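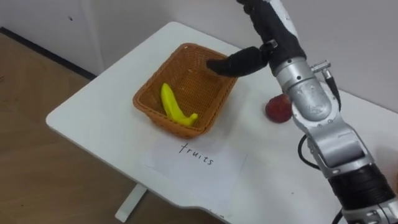

Photo: Yaa Aryee / Zokport

4. Sorting with baskets and word sheets

This section explains how to prepare one sorting place on the table. Please read section 3 before, if you did not yet choose your groups.

4.1 Preparing the place

1. Wipe the table and let it dry completely.
2. Put the basket where the person can reach it without standing up.
3. Take one sheet of white paper and write the name of the group with a black marker. Use small letters, as with "fruits" in the photo.
4. Lay the sheet flat in front of the basket. A small angle is no problem.
5. Place the first piece in the basket yourself. We like to begin with the banana, its yellow color is easy to see.
6. Leave the next piece on the table beside the basket, for example a round red fruit.

Note: A white sheet on a white table is not easy to find for persons with weak sight. In this case use the colored sheets from the Siltow pack (order no. 1025).

Note: Write the word large. Thin lines are hard to read from the other side of the table.

4.2 During the activity

1. Read the word aloud together.
2. Let the person pick up the piece and decide alone where it goes.
3. If the piece goes to a wrong basket, wait. Correct it only at the end.

CAUTION: Play fruits are not for eating. Do not mix them with real food in the same basket.

CAUTION: Do not wash a wicker basket under running water. Use a soft brush.

For spare sheets (200 pieces) see section 7.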